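Cumelcombe: recetario oral de guisos y panes de horno de leña
Léeme del conjunto de textos, versión 3

Bienvenida

Gracias por haber llegado hasta esta carpeta, que para quienes la hemos ido llenando tiene más de despensa que de archivo. Cumelcombe reúne transcripciones de conversaciones sobre cocina casera: guisos de cuchara, panes de horno de leña, conservas, dulces de fiesta y un buen puñado de trucos que no pertenecen a ninguna receta concreta (cómo se salva un sofrito que se ha agarrado, cuánta agua pide una harina que lleva meses en el saco, y cosas así). Todo está en español, con palabras locales respetadas tal como se dijeron, aunque a veces nos haya costado ponernos de acuerdo en cómo escribirlas.

La idea fue de Nélida Cáceres, que empezó a grabar a sus tías en diciembre porque era la única época del año en que las tenía a todas en la misma cocina. Luego se sumó Abilio Cordero con las grabaciones de su pueblo, y la cosa creció bastante más de lo previsto.

Qué hay dentro

El conjunto contiene 1548 fragmentos transcritos, de los cuales 800 son recetas completas, con ingredientes y pasos. El resto son comentarios, variantes, discusiones (hay una larguísima sobre si el arroz caldoso admite pimiento verde) y recuerdos que mencionan un plato sin llegar a explicarlo. Están repartidos en cuatro carpetas:

guisos: legumbres, carnes, pescados y arroces
panes: masas con levadura, masas madre, tortas y empanadas
dulces: frituras, bizcochos, natillas y turrones caseros
varios: conservas, caldos, aliños y todo lo que no supimos colocar

Cada fragmento es un fichero de texto sencillo en UTF-8. En la primera línea va el título; en la segunda, la comarca, cuando la persona quiso decirla; en la tercera, el grado de revisión. Después viene la transcripción, sin más adornos. Los nombres de quienes hablan se han sustituido por iniciales, y si alguien mencionaba a un vecino por su apodo lo hemos quitado, aunque se perdiera la gracia.

Cómo se transcribió

Escuchábamos cada grabación entera antes de escribir nada, cosa que recomendamos mucho a quien quiera hacer algo parecido, porque las cocineras vuelven atrás constantemente y la sal de la que se olvidaron al principio aparece cuando ya están hablando del postre. En las recetas completas hemos ordenado los pasos y hemos dejado las repeticiones fuera. En los comentarios, en cambio, se conserva el orden de la charla.

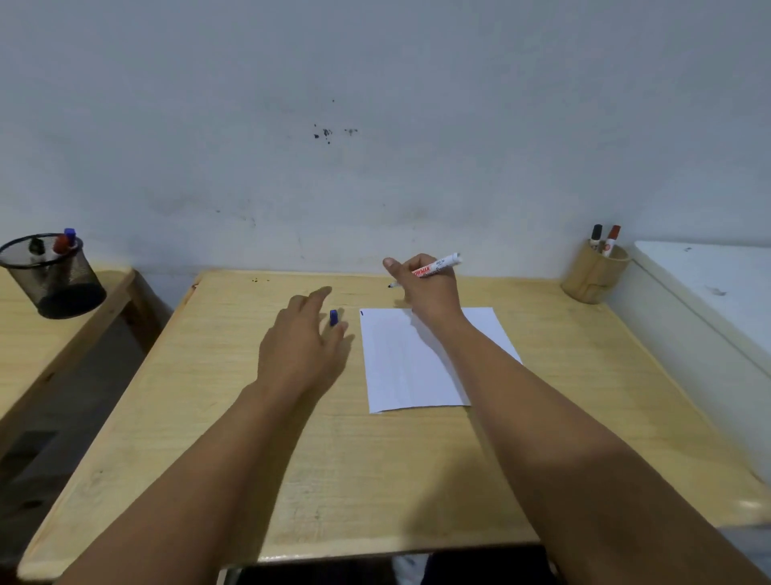

Las cantidades merecen una explicación aparte, y pedimos un poco de paciencia con ellas. Mucha gente mide a puñados, a tazas de café o «lo que admita», y hemos preferido dejarlo así en el texto principal. Cuando Selorm Kyei pudo pesar la medida en casa de la persona entrevistada, el equivalente en gramos figura entre corchetes. Si no hay corchetes, no hay equivalencia, y les rogamos que no la inventen al reutilizar el material: una taza de una casa puede ser el doble que la de la casa de enfrente, y con el bicarbonato eso se nota enseguida.

Grados de revisión

oído: transcrito una vez, sin segunda escucha
cotejado: revisado por otra persona del grupo
cocinado: además de cotejado, alguien ha preparado la receta siguiendo el texto

Kwesi Aidoo se ocupó de buena parte de las pruebas de pan, con una dedicación que le agradecemos de corazón, y también con algunas protestas por las masas de centeno. Nos queda muchísimo por cocinar en la carpeta de guisos. ¡Toda ayuda es bienvenida!

Límites conocidos

Hay bastante más interior que costa, y los pescados están flojos. Casi todas las personas entrevistadas son mayores, así que la cocina de diario de la gente joven apenas asoma. Las conservas se publican como testimonio: varias describen métodos antiguos de envasado que hoy no se consideran seguros, y antes de hacerlas en casa conviene consultar una guía actual de higiene alimentaria. Tampoco hemos marcado los alérgenos.

Los tiempos de horno son los que peor viajan. «Hasta que huela» es una instrucción magnífica para quien lleva toda la vida con el mismo horno, y bastante menos útil para los demás.

Uso y cita

Se puede copiar, adaptar y compartir el conjunto con fines no comerciales, citando Cumelcombe y el número de versión. Si publican una receta suelta, indiquen por favor la comarca cuando aparezca. Quien prestó su voz puede pedir que se retire su fragmento en cualquier momento, y lo retiraremos en la versión siguiente.

Cambios de esta versión, 1 de junio de 2018

Se añaden las empanadas recogidas por Abilio Cordero.
Se corrigen títulos duplicados en la carpeta dulces.
Nkrumah Annan ha rehecho el índice alfabético, que ahora distingue por fin entre rosquillas fritas y rosquillas de horno.
Pasan de cotejado a cocinado varios potajes de vigilia.

Para avisar de erratas, basta con escribir a Nélida indicando la carpeta y el título del fragmento.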